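3. How I went about it, and what went wrong

I should say up front that I came to this study sideways. I'd been writing about how people give directions (out loud, to a visitor, in a building they know well) and I kept noticing that the visitors remembered the strangest things. They'd forget which floor they had been on and then tell me all about a fish tank. So the question for this section is a plain one: when people talk about a room they've been in, which things do they use to pin the rest of it down?

3.1 The interviews

I collected the spoken accounts in Cledbridge over one spring, mostly in April. Everyone had been through the same old office building on Seidel Street, which was handy for me, as I could go and check what they said against the real hallways. I asked each person to talk me through the building from the front steps to the room where they'd had their appointment. I didn't interrupt. That was harder than it sounds! People leave long gaps when they're trying to picture a place, and my first recordings are full of me going "mm-hm" at exactly the wrong moment, right as somebody was about to get to the good part.

Each account was typed up in full, with pauses and restarts left in. I marked every noun phrase that named something in the building, and then I sorted those phrases into 3 groups: openings (doors, windows, archways, stairwells), surfaces (floors, walls, ceilings), and things put there by somebody (furniture, pictures, plants, signs). The third group is a grab bag and I know it. I tried splitting it more than once and every split made the coding worse, mainly on account of clocks, which people treat as a sign one minute and as furniture the next.

The whole set came to some 4,000 marked phrases. I coded all of them twice, with a break of several weeks in between so I'd have time to forget what I had done the first time through. Where my two passes disagreed I went back to the typed account and read the whole paragraph again. Most of the trouble was with "the wall," which people use to mean the wall itself, the stuff hanging on it, or just "that side of the room." I ended up coding it by whatever came in the next clause. If a speaker said "the wall with the map," it went in with the things, and if they said "the green wall," it stayed with the surfaces.

3.2 Written accounts

For comparison I wanted written descriptions too, and the Fekine housing letters were sitting right there in the county library – boxes of them, from tenants writing in to ask for repairs. They aren't descriptions of rooms in any polished sense. Nobody writes to a landlord to be literary. But a person who wants a window fixed has to say which window, and that's the very thing I was after. "The one over the sink" does a huge amount of work in four words.

The letters lean on openings far more than the interviews do. I don't want to make too much of that, given that openings are also what breaks. Doors stick, sashes rot, locks jam, and people write in. A fairer test would use letters about something other than repairs, and I didn't find a big enough batch. (If anybody reading this has a box of old house-swap letters, please get in touch.)

What the letters did give me was a good look at chaining, by which I mean hanging one thing off another: the closet by the door, the shelf in the closet, the pipe behind the shelf. In speech the chains are short and people start over a lot. On paper they run long, and a few writers clearly enjoyed themselves. One went 8 links deep before getting to the leak, and I've read that letter aloud to more people than I should have.

3.3 Rooms on a screen

A smaller part of the material is about rooms people have only ever seen as computer renderings. I added it late, after a reader of an early draft asked whether any of this depended on having walked through the place. Fair question. I didn't set out to run a proper experiment, and what I have is a handful of accounts in which people talk about rendered interiors the way the Seidel Street visitors talked about theirs.

The vocabulary hardly moves. People still say "the door" as if there could only be one, and they still reach for whatever is hanging on the walls to tell one side from another. Figure 1 has the sort of anchors I mean in a rendered room: a small window, two bird pictures on the same wall, an orange door.

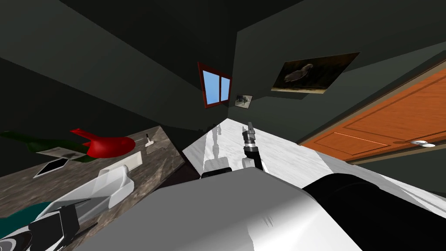
Figure 1. Rendered interior with an orange wooden door, a window, and two pictures of birds.

3.4 Where the coding is weak

A few things bother me, and I'd like to list them before a reviewer does.

The first is "the." I treated a first mention with "the" as a sign that the speaker thought the thing was easy to pick out, and I still think that's mostly right. But some people just say "the" for everything. Two of my talkers used it for objects I couldn't find anywhere in the building, and I have no idea what to do with those. I left them in, with a flag.

The second is color. I counted a color word as part of the noun phrase only when it came right before the noun, so "the blue chair" is one marked phrase with a color, and "the chair, I want to say it was blue" is one without. That's tidy for the coder and pretty unfair to the speaker, who is telling me about a blue chair either way. I recoded a sample the more generous way and the order of the groups stayed put, though the gap between surfaces and things got smaller.

The third is me. I knew the building well by the end, and I'm sure I heard some accounts as clearer than they were. The Gralima transcription sheets have a column for how certain the coder is, and I filled it in faithfully for the first stretch and then got sloppy. The sheets with an empty column are kept in the totals but left out of the comparison in section 4.

One more small thing. Several people used their hands while they talked, and none of that made it into the typed accounts. I only had sound. There's a lovely moment in one recording where the speaker says "so it goes like this, and then like this," and then there's a long, satisfied silence.

Print this section
E-mail this section

Related items
"Turn left at the fish tank": visitors giving directions indoors
Naming rooms in the Fekine housing letters
A short guide to the Gralima transcription sheets
First mentions and the word "the" in everyday talk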